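Pre-Run Checklist, Two-Arm Carton Cell (simulated), with my comments
Site: Skaleven
Cell layout: Fernow, revision in use since October
Filled in: 2019-04-04

I get asked all the time whether a machine could unload the groceries or square up a stack of boxes in the shop. My answer is still "kind of, on a good day, if you check everything first." So this is the everything. I go through it before each batch in the simulator, and I scribble next to each item because a bare tick mark is no help to me a week later.

1. Cell and structure

1.1 Frame rails and posts load in the right place. OK.
1.2 Table height matches the Fernow drawing. OK. It was off last time and every single grasp landed low, which cost me a whole evening!
1.3 Collision shapes switched on for table, frame and pallet. OK. Please do this one even if you did it yesterday. The Dobson scene file switches them off again when you reload it, and I have no idea why.
1.4 Floor and walls loaded. OK. Makes no difference to the arms, but the background matters to anything that's learning from the camera views.

2. Arms and end tools

2.1 Both arms answer a stop command. OK, tested twice.
2.2 Speed limit set to 40 percent for the first run. OK. I know it's only a simulation and nothing can get hurt, but bad habits travel over to real hardware really fast.
2.3 The two reach zones overlap only over the pallet. NEEDS WORK. They also overlap in a strip behind it, and I don't love that.
2.4 Tools clear of the cartons at start. OK, though I'd like more room on the right.

3. Load and views

3.1 Cartons on the pallet, labels on the long side. COMMENT. Four cartons, and the front one sits partly off the pallet. I'm leaving it – a delivery at home never lands neatly either, and if the planner can only handle a perfect row then it can't handle my garage.
3.2 Gaps between cartons wide enough to see pallet. OK.
3.3 Overview and close view both render. OK.

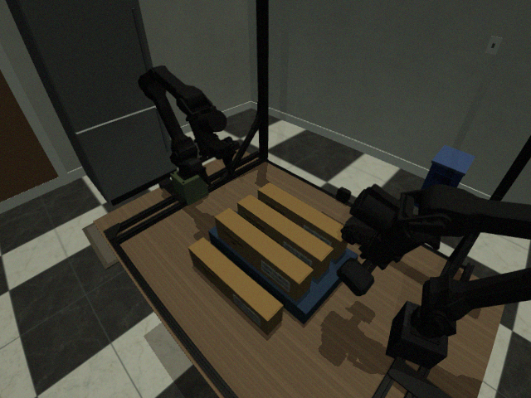 Whole cell first, then the close view with the gripper fingers in it.

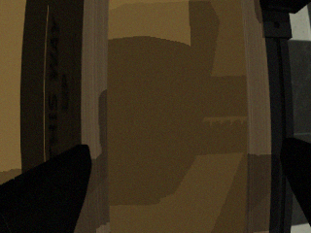
3.4 Camera height setting at 1080. OK. I tried 500 to save time and the carton labels turned to mush, so back up it went.
3.5 Contrast between cartons and wood. NEEDS WORK. Brown on brown on brown. A person sorts that out without thinking, and this is the part where I stop believing the folks who say chores are solved. I've asked for a second table texture.

4. Limits for the run

4.1 Run stops if a carton drops off the table. OK.
4.2 Run stops if the arms touch each other. OK, and I tested it on purpose (very satisfying crunch in the log).
4.3 Pass mark entered. OK. Platelov, which is our name for the planner, got 86 percent of cartons squared up in the last batch. Sounds great until you picture doing it at home and pushing every seventh box sideways into the wall.
4.4 Time limit per carton. OPEN. I can do one by hand before the planner has made up its mind, so any limit I pick feels generous. Leaving it blank until I've seen a few more runs.

5. Follow-up

5.1 Shrink the overlap from 2.3 and rerun the stop test.
5.2 Ask whoever looks after the Dobson file about the collision setting.
5.3 Add a run with a crushed carton. Every box here has perfect corners, and when did you last get one of those in the mail?
5.4 Keep folding laundry by hand for now.

Result: cleared for a slow run. Not cleared for full speed until 2.3 is closed.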